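Wall mounting plate

A wall mounting plate, also called a back plate or wall plate, is a flat fitting fixed to a vertical or horizontal surface to carry a small device on a stem, arm or bracket. Common loads include security cameras, satellite speakers, thermostats, tablet holders and reading lamps. The plate spreads the load of the device over a larger area than the stem alone would, and it hides the fixing hole behind it.

Construction

Most plates are die-cast metal, pressed steel or injection-molded plastic. Square plates with rounded corners and round plates are the usual shapes. Molded plates often have a raised rim around the outer edge, which stiffens the face and conceals small differences in height between the plate and an uneven wall. A foam or rubber gasket may be fitted at the back of plates meant for outdoor use.

The stem is held in a socket near the middle or lower half of the plate. In fixed types the stem and plate are one part. In swivel types the stem turns in a collar, and friction is set by a screw or a threaded ring. Ball types place a ball at one end of the stem, either inside the plate or at the device end, and allow movement in more than one direction.

Keyhole slots

A keyhole slot is an opening with a wide part and a narrow part. The wide part passes over the head of a screw already set in the wall, and the plate is then moved so that the shank of the screw enters the narrow part. The slot allows the plate to be taken down without removing the screw. On plates with a single slot, the device can rotate around the screw, and a second fixing or an adhesive pad is used where the angle must be kept. 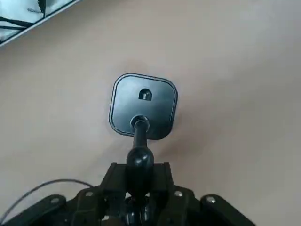

Dark gray square mounting plate with a keyhole-shaped slot near the top and a short black stem ending in a rounded knob.

The size of the screw head matters more than its length. A head that is too small will pull through the wide part of the slot under load, while one that is too large will not enter it. Pan-head screws are generally preferred, as the flat underside bears evenly on the back of the slot. Countersunk screws tend to wedge in the narrow part and can split a plastic plate.

Fixing methods

Screw fixing is used for masonry, timber and drywall. In drywall the screw is driven into a stud or into an anchor rated for the load. The fixing height is marked first, the hole is drilled, and the screw is left standing slightly proud of the wall so that the plate slides over it with light resistance.

Adhesive fixing uses double-sided foam tape or a molded pad. It is limited to light devices and to smooth, sealed surfaces. Fresh paint should be left to cure before a pad is applied. Manufacturers normally state a maximum load for the pad separately from that for screws, and the lower figure applies if only the pad is used.

Magnetic fixing is less common. The Elholm pattern, a square plate with a magnet set behind the face, was sold mainly for use on steel cabinets and shelving.

Alignment

A plate with a rotating stem need not be level for the device to be level, but a tilted square plate is easily noticed against a door frame or ceiling line. Round plates avoid the problem. Darius Lepik's handbook Small Fixings in the Home recommends marking both top corners of a square plate before drilling and checking them with a level a second time once the screw is in.

Load and wear

The load on the fixing depends on the weight of the device and on its distance from the wall. A device on a long stem pulls harder on the top of the plate than the same device on a short one. In a series of bench trials by Anju Jaiswal, molded plates were put through 1262 cycles of turning and tilting. Wear was found chiefly at the collar, where the stem became loose, and only rarely at the keyhole slot.

Loose collars on screw-tightened types can be corrected by a quarter turn of the screw. Collars that rely on a snap fit cannot be adjusted and the plate is replaced.

See also

Ball joint
Drywall anchor
Escutcheon
Picture hook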